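FOR IMMEDIATE RELEASE
February 21, 2023

**Ritel opens bookings for small-group Sturia trips, village stays included**

Jidcombe. Ritel, the independent tour operator, today opened bookings for its first season in Sturia. Small groups, slow travel, 11 nights start to finish. Travelers sleep in village houses and self-catering apartments along the old river road, no big hotels. First departure in August.

Sturia gets few foreign visitors. One rail line, a handful of ferries, a lot of walking country in between. Ritel has spent two years signing up hosts along the route and says the list is now final for the season.
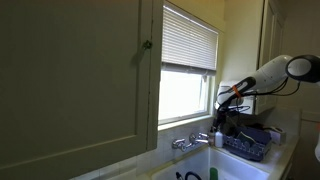 *Kitchen window and green cabinet, self-catering stay.*

"People go to the capital for a weekend and fly home," said Despina Perić, founder of Ritel. "They miss the whole country. We wanted the river towns, the market days, the slow train. You need more then a weekend for that."

The route starts in the port of Wogan, two nights, then inland by train. Walking days are short and optional. Luggage goes ahead by van. Dinners with hosts on four evenings, the rest free.

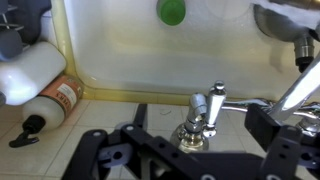 Places are limited to 88 for the season, split across small departures, and each departure has its own local guide. Rooms are private, bathrooms depend on the house. Expect homes, with ordinary fittings: a white tub, a chrome spout, beige floor tile, a bright green plug. Room lists go out with the final invoice, and single travelers can ask for thier own room at booking, supplement applies.

Price and payment:

- Deposit of $300 per person, due at booking
- Balance due before departure, date on the invoice
- Rail tickets, luggage van and breakfasts included
- Flights to Wogan not included
- Travel insurance required, any provider
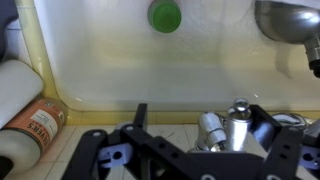
## Getting there and getting around

Ferry or flight into Wogan. Guide meets the group at the harbor office on day one. Trains are older stock, seats reserved, no dining car, so bring lunch. Longest walk is a half day on farm tracks. Decent shoes, rain jacket. Cash is still needed in the smaller towns, cards fine in Wogan.

Travelers who want to stay on can add nights in Wogan at either end. Ask early. 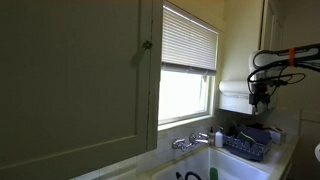
**Can travelers join for part of the route only?**

Partial bookings are not offered this season. Ritel will look at a shorter version once the first groups are back.

Travel agents: commission terms and a printed brochure on request. A run of 800 brochures goes out to agents this month, digital copy also available.

**About Ritel**

Ritel is an independent tour operator based in Jidcombe. It runs small-group rail and walking trips in lesser-visited regions.

**Press contact**
Despina Perić, Ritel, Jidcombe
Interviews by phone, mornings best. Itinerary and map on request.

###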